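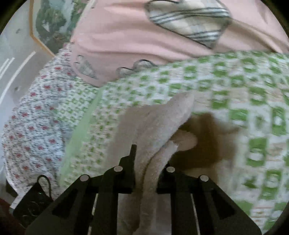
## Unitholder update: valuation method, withdrawal window and the Multutbridge leases

This item covers the changes to the Navwood Diversified Property Trust that take effect from the April quarter. It applies to holders of ordinary units. Holders of the closed wholesale class should refer to their own notice, as the withdrawal terms differ.

### Valuation cycle

Until now each property in the Trust has been independently valued once a year, with directors' valuations applied in the intervening quarters. From April the portfolio moves to a staggered cycle. One quarter of the assets by book value will be independently valued each quarter, and the remainder will carry a desktop review by a second firm.

The unit price will therefore move in smaller and more frequent steps. Under the old cycle most of the annual revaluation landed in the June price, and applications received in May were priced on figures that were up to eleven months old. Staggering reduces that lag but does not remove it. A property valued in April will still be carried on a desktop figure in January, and desktop figures tend to trail transaction evidence when capitalisation rates are moving.

Valuation fees are a Trust expense. The manager expects a small increase in the indirect cost ratio, which will be itemised in the annual fee statement.

### Withdrawal window

Withdrawal requests are accepted in the first month of each quarter and close at 5 pm on the last business day of that month. The following changes apply:

- The minimum partial withdrawal drops to 800 units.
- Requests lodged on paper must carry an original signature. Scanned copies will be accepted only through the registry portal.
- Where total requests exceed the quarterly cap, each is scaled back pro rata. The unfilled part no longer rolls forward and must be lodged again in the next window.
- The sell spread is unchanged.

The third point has drawn the most questions. Rolled requests had priority over new ones, which encouraged some holders to lodge for more units than they intended to redeem. Removing the priority puts all requests in a given window on the same footing. Holders with a standing instruction should check it before April, as standing instructions will now be read as a fresh request each quarter until cancelled in writing.

### Multutbridge

The Trust holds two adjoining light industrial buildings at Multutbridge. Unit 2 has been re-let to Trinik on a five-year net lease with one five-year option. The lettable area is 2580 square metres. Rent is reviewed annually to CPI with a floor of two per cent, and to market at the exercise of the option. The incentive was given as a rent-free period at the start of the term and will be amortised on a straight-line basis, so distributable income from the unit will run below accounting income until the rent-free period ends.

The smaller building, at 1832 square metres, remains occupied by Villanueva on a holding-over basis. Heads of agreement for a new term have been exchanged but not signed. The tenant has asked for a roof replacement over the loading bays as a condition. Quotes are being obtained, and the valuer has been asked to provide figures with and without the works. Should the tenant vacate, the building would be re-marketed as a whole. Subdivision was modelled last year and rejected on the cost of separate fire services.

Neither building secures debt outside the main facility. The facility's interest cover covenant is tested half-yearly on trailing income, which means the rent-free period will pass through two tests. The manager has modelled both, with the second building vacant in one case, and the covenant is met in each.

### Distribution reinvestment

The reinvestment plan stays open with no discount. Units issued under the plan are priced at the net asset value struck on the last day of the quarter, excluding the distribution. Elections must reach the registry before that date, and late elections apply from the next quarter. Residual amounts too small to buy a whole unit are held to the holder's account without interest.

### Tax statements

Annual tax statements will separate the tax-deferred component from other non-assessable amounts on its own line. The tax-deferred component reduces the cost base of the units. Holders who have reinvested distributions should keep a record of each parcel, as the registry reports totals only and does not track cost base.

### Questions

Written questions can be sent to Samah Ouali, unitholder services, through the registry portal. Please quote the holder number shown on the last distribution advice. Questions received during the withdrawal window will be answered after withdrawal requests have been processed.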